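Rillcombe Quarterly
Home Features Table & Kitchen Back Issues Subscribe
Search this site Enter keywords Go

The Plate, Side On
By Anca Gavrilă

A plate is bought from above and used from the side. Shoppers judge the face: color, pattern, diameter. Stacking, carrying and rinsing depend on the profile, and few catalogs print one.

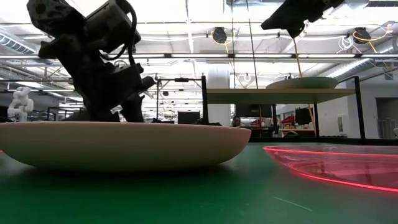 Rim, wall, foot

Seen at table height, a plate has three working parts. The rim is what the fingers hold. The wall sets how much sauce the plate will take before it runs. The foot, or base ring, carries the load and keeps the underside clear of the table.

The pale plate is the shallow type. Its rim is thin and the underside curves down to a flat base, with no sharp change of angle on the way. A shape like this suits dry food and sliced food. Soup is out of the question, and a thin gravy needs care.

On a clear plate the same parts are easier to find. In the pink-red one, light collects in the rim and again in the base ring, so both show as bright red lines. Edge glow of this kind is common in tinted clear ware. Light enters through the broad faces, travels inside the material and leaves where the surface turns sharply.

What the foot decides

Kavar, a small maker of everyday tableware, sells its shallow plate in two foot sizes. The outer diameter is the same for both. The wide foot is harder to tip when someone cuts near the rim. The narrow foot leaves more room for fingers underneath and is easier to lift off a flat counter.

Pirimer takes another route and fixes the stack height first. A column of 25 plates must fit under a shelf with 300 mm of clearance, so each plate may add no more than 12 mm. The wall angle follows from that figure. The cost is a shallower plate -- acceptable in a canteen, less so at home.

Color on color

A colored tabletop changes how a plate reads. On green, a cream plate picks up a gray-green cast along its underside, and the shadow goes dark green. Clear pink ware keeps its red edges but loses some of its body color to the surface behind it. Anyone matching plates to a painted table should look at both in the room where they will be used, in daylight and again under the evening lamp.

Scratches are a separate matter. Unglazed foot rings mark soft tabletops. Liao grinds its rings and charges extra for the work. A felt disk between plates does much the same for the ones below.

Contact | Copyright Rillcombe Quarterly | Back to top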